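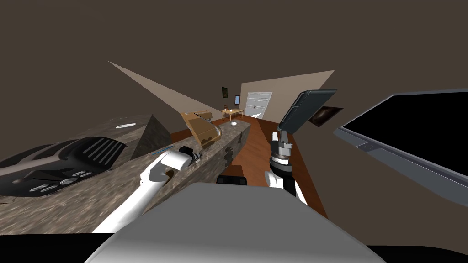 Packing up the kitchen before a long trip

4/24/20
By the Turine Travel Desk

We use cookies to remember your settings. By staying on this site you agree to our cookie notice.

Most of the work of a long tour happens at home, in the week before you leave. These are the kitchen jobs we do before any trip longer than 8 days.

Start with the fridge. Stop buying fresh food three days out and plan meals from what is left. Half an onion, the end of the cheese and a few eggs will make a decent supper. Milk can be frozen if you pour a little off first – it swells.

If you are turning the fridge off, empty it the night before. Wipe the shelves with warm water and a spoonful of baking soda, dry them, and prop the door open with a rolled tea towel. If it stays on, leave a coin on top of a cup of ice in the freezer. A coin at the bottom when you get home means the power was off long enough for things to thaw, and the food should go in the garbage.

Run the dishwasher, unload it and leave the door ajar. Pour a jug of water down any sink you seldom use so the trap doesn't dry out. Unplug the kettle and toaster.

Flour, rice and oats go into jars with tight lids. We came home from Ernia one April to moths in every paper bag in the cupboard, and it took most of a weekend to clear them.

Put the fruit bowl away, and take out the compost last, with your coat on.

For the first night back, keep a tin of soup, some crackers and a box of long-life milk on one shelf. After the 782 kilometres home from Grotby we were glad not to look for an open shop.

Tape a list inside the cupboard door and tick it off in pencil. It can be rubbed out and used again next time.

Get our travel notes by email once a month. Enter your address to subscribe.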